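Hand-held gripper (equipment planning)
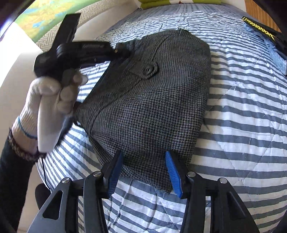 Hand-held grippers in use with a checked garment on a bed. The gloved hand at left holds one by its white handle.

A hand-held gripper is a tool with robot-style fingers that a person carries and works by hand. Grippers of this kind are used to record household and workshop tasks, such as folding laundry, in a form that can later be used to train a robot arm. This article deals with the purchase and budgeting of such equipment.

Units and sets

Most projects buy grippers in pairs, one for each hand. Tasks with cloth usually need both hands, and a single unit is of limited use for folding. A common starting order is 2 pairs in service and one spare unit. Larger projects plan by station, a station being one operator, one pair of grippers, one recording device and the cables between them.

The Vellberg household recording project, often used as a reference in planning guides, began with 3 stations and grew to 23 over two budget years. Its published plan listed the grippers themselves at 40 percent of the first-year equipment budget. The rest went to storage, cameras, spare parts, gloves, transport cases and household items for the tasks.

Purchase and rental

Grippers may be bought assembled, bought as kits or rented. Assembled units cost the most and can be put to work on delivery. Kits are cheaper but take staff time, and that time is often left out of the first estimate. Rental suits short projects, although the contract should say who pays for worn finger pads and broken linkages.

Fastance, a rental firm, charges by the station and by the month. Sayegh sells kits and assembled units with the same finger linkages, so parts can be moved between them. Mixed fleets are otherwise hard to maintain. Pads, pins and handles from different makers seldom fit one another, and two sets of spares have to be kept.

Consumables and spare parts

Finger pads are the part most often replaced. Ribbed pads give a better hold on fabric but lose their edges with use, and worn pads let thin cloth slip. Pivot pins loosen over time and should be ordered with the first batch. Cables are usually stocked at one spare per unit – more where operators move from room to room.

Gloves are a small but regular cost. Knitted gloves are cheap and washable, and several sizes are needed if operators share a station.

Task materials

A budget for clothing tasks normally includes garments of different weights, patterns and fastenings. Checked and striped fabrics, buttoned tabs, denim and quilted bedding are all handled differently, and a set made up only of plain T-shirts gives narrow results. Secondhand clothing is widely used. Some projects record in occupied homes and use what is already there, which lowers the cost of materials but adds travel and scheduling.

Storage and data costs

Video takes up more of the budget than many first-time buyers expect. Storage should be priced for the whole life of the project, including one full backup. The Mesova planning sheet, a spreadsheet shared among small laboratories, has separate lines for recording, transfer and long-term storage, and asks for the number of recorded hours per station per week.

Scheduling

Orders placed in October often arrive after the start of the next budget period, and the invoice may then fall in a different year from the approval. Buyers working with yearly funds commonly ask for split delivery, with one pair sent first for testing. Test use normally covers grip on thin and heavy cloth, weight on the wrist over a full session, and access to the pivots for repair.

See also: End effector; Equipment leasing; Robot learning; Spare parts management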